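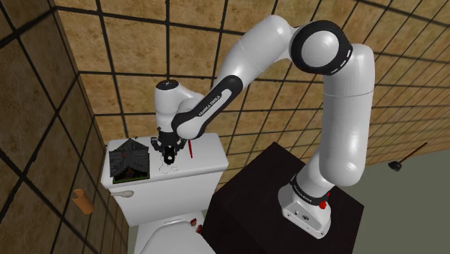 A toilet and cistern in a tiled bathroom. Computer rendering.

Tenants' group questions "water-saving" toilet claims ahead of July rebate deadline

March 17, 2025 – The Skikarari Tenants' Association is asking landlords and building managers to hold off on replacing working toilets until somebody can show that the swap will save what the brochures say it will.

Letters slipped under doors this winter in three of the neighbourhood's larger buildings promised that new low-volume toilets would pay for themselves "almost at once." The letters came from Jarkon, a plumbing contractor, and named the Ilano model as its preferred replacement. Tenants were told the work would be finished before the city's rebate closes in July. They were not told how the savings had been worked out, or who would get them.

"We asked for the numbers and we got a leaflet with a water drop on it," said Faustine Delorme, spokesperson for the association. "If a toilet uses less water, fine, I'm in favour. But in most of these buildings the landlord pays the water bill and the tenant pays for the renovation through the rent. Whose savings are we talking about?"

The association sent a questionnaire to 1,000 households and received 988 replies, a response it puts down to members going door to door for two evenings and then going back again. The most common complaint was a running toilet that had been reported and left alone. Many tenants also wrote about low pressure, slow drains and shutoff valves that no longer turn. Very few asked for a new fixture.

The association's position is that a worn flapper or a fill valve that won't close can waste water day and night, and that either one is a cheap repair. A building that ignored those calls for years has little business presenting itself as a leader in conservation, it says, particularly when the repair would cost less than the administration fee on the rebate form.

Thierry Lecomte, a retired plumber who advises the association on repairs, is also doubtful about the sales material. "They compare a brand new toilet on a test bench with the worst old one they could find," he said. "Put it on an old cast iron stack with a bad slope and people flush twice. Then what have you saved? I would want to see a meter reading before and a meter reading after, from the same building, same season. I've asked. I'm still waiting."

The association is calling on landlords in the neighbourhood to:

– repair reported leaks before applying for any rebate
– publish meter readings for each building where toilets have been replaced
– confirm in writing that the cost will not be passed on in rent

It is also asking the borough to explain why the rebate is paid on proof of purchase, with no follow-up on consumption.

An information evening will be held in the ground floor room of the Tanguy building. Tenants are encouraged to bring copies of any letter they have received, along with past repair requests. Landlords are welcome, and so are contractors, provided they bring figures.

Media contact: Faustine Delorme, Skikarari Tenants' Association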